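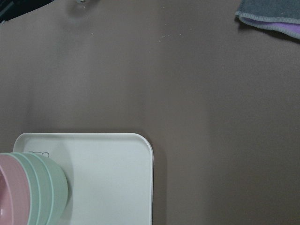

What does nesting do for a set of bowls? It saves the space inside them, and very little else.

## Chapter 5: Stacks, Trays and Claims

Most books on household storage treat the nested stack as a settled good. Araceli Barroso was less sure. In her study of shared kitchens in Kirno she asked people to fetch one particular bowl, and she watched what their hands did. If the bowl they wanted was on top, the stack worked well. If it was third down, they lifted two, held them awkwardly, and often put them back in a different order.

Colour is meant to help here. A pink bowl among pale green ones can be picked out from its rim alone, and makers of mixed sets are fond of saying so. But three bowls of the same green tell you nothing about which is which, and knowing where a bowl sits in the stack doesn't get it out any faster.

The tray deserves the same doubt. A low rim will stop a stack from sliding when the tray is carried level. Vangelis Andreadis claims it also "keeps the table in order", a phrase he repeats through 11 pages without saying what he would accept as disorder. A tray takes up table too. Put a small stack on a large one and you may have given away more surface than the nesting saved.

In this chapter we look at height, at reach, and at how often a stack is taken apart in an ordinary day. Before reading on, take down a stack from your own cupboard and note which piece you used last. Keep the note; you will need it in the section on reach.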